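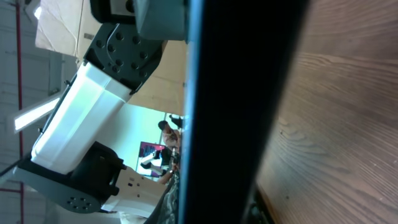

The wood grain on the table, with a dark panel beside it.

Home Blog Workshop About Contact

I spent most of Monday, August 9, 2021 on the table. It came from Mullari in February with a dull, scratched top, and I've sanded it back and oiled it twice. The grain is much stronger than I expected — long wavy lines, darker in some places than others. The oil was Tendex, the small tin. I paid 87 for the table and I'm happy with that.

The one thing I'd do again is wipe it down more often between coats. Dust and lint show up on a brown top as soon as the light is on it.
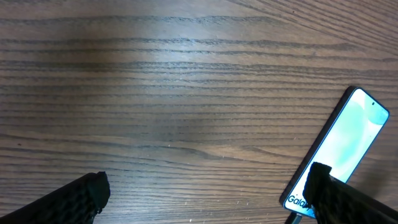
Philomena Dunne wrote to say that she gave up on oil after one winter and went over to hard wax, as she was forever putting a phone or a mug down on hers and worrying about marks. She does hers once a year and leaves it alone.

I may try that later. For now I'm keeping the oil and using a soft cloth, nearly dry, along the grain. I don't use spray polish. Ovidiu Dinu lent me a block for the sanding and I went through three grades of paper, the last one very fine.

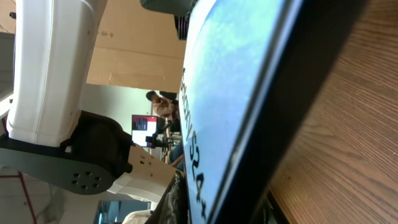 The edges took longer than the top. I rounded them over slightly by hand and gave them the same two coats, then left everything overnight with the window open. The legs still need doing. They're a different wood, I think, and took the first coat badly — I'll sand one of them again and see.
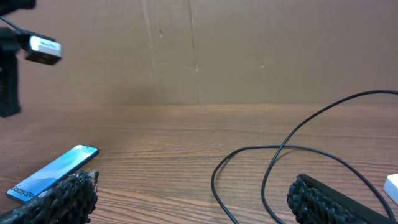 Still to do

Legs, second coat. Felt pads for the feet. Return the block to Ovidiu.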